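Drurnel Countertop Tile Cleaner and Grout Brush Set

Home > Kitchen Care > Tile and Grout

If you have a tiled counter, you already know how much there is to love about it. You can set a warm dish down without hunting for a trivet, it brings a bit of color into the room, and a good one can outlast two or three sets of cabinets. You also know about the grout! Those little lines soak up tea, oil, beet juice and anything else that rolls off a cutting board, and a plain dishcloth just slides right over the top of them.

We put the Drurnel set together for exactly that kind of counter. It started out as a single brush that we sold alongside our Skilard sponges, and so many of you wrote in asking what we'd use with it that we finally gave in and made the cleaner too (it took us a good long while to settle on a scent, and in the end we went with hardly any scent at all).

What comes in the box

One 22-ounce bottle of Drurnel cleaner, ready to spray
2 grout brushes, one narrow and one angled for corners
3 washable Skilard cloths
A folded care card with the directions below

How to use it

Clear a stretch of counter and wipe up the crumbs first. Spray the grout lines lightly and let the cleaner sit for 6 minutes. Work along each line with the narrow brush, using short strokes, and save the angled brush for the spot where the counter meets the wall - that seam is usually the worst of the lot. Wipe with a damp cloth, rinse the cloth, and wipe again.

For old stains you may want to go over the same patch a second time the next day. Please don't be tempted to scrub harder, as the bristles are stiff enough as they are. And lift things up when you wipe, even the heavy things! Racks and baskets on little feet are easy to clean around and just as easy to forget about underneath.

Small square tiles have a lot more grout than big ones, so plan on a slower afternoon and maybe some music.
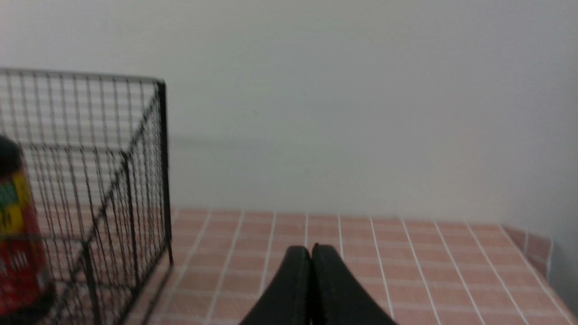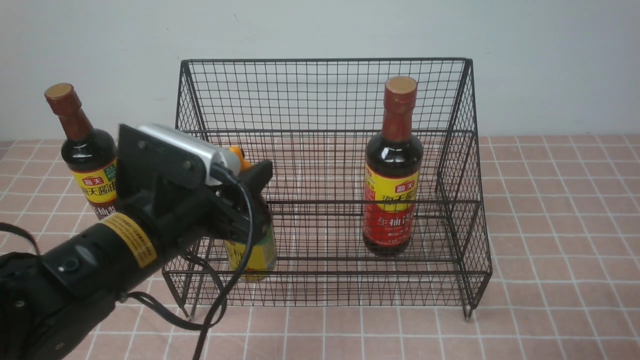
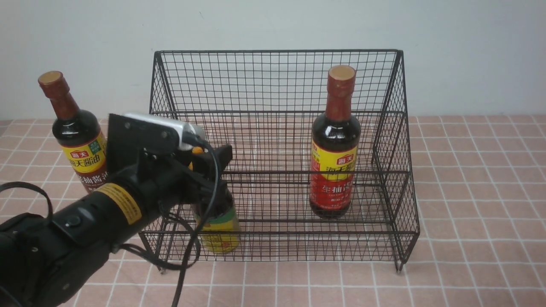 Is it right for my tile?

Glazed ceramic and porcelain are both fine. If your counter is marble, limestone or any other natural stone, please choose our Fogh stone wash instead, which is made without the mild acid that gives Drurnel its bite. Not sure what you have? Try a drop in a back corner, wait, and wipe. A dull spot means stop there and go with the Fogh.

Colored grout is usually happy with Drurnel too, though we'd still test a corner if it was tinted at home.

Looking after the brushes

Rinse them under the tap, shake them out and stand them bristles up to dry. They can go in the top rack of the dishwasher now and then. When the bristles start to splay, replacement heads are sold in pairs, and they fit the older Flilau handle as well, so hang on to it if you've got one.

Orders placed by noon on Thursday go out before the weekend. Refill bottles ship separately from the brushes.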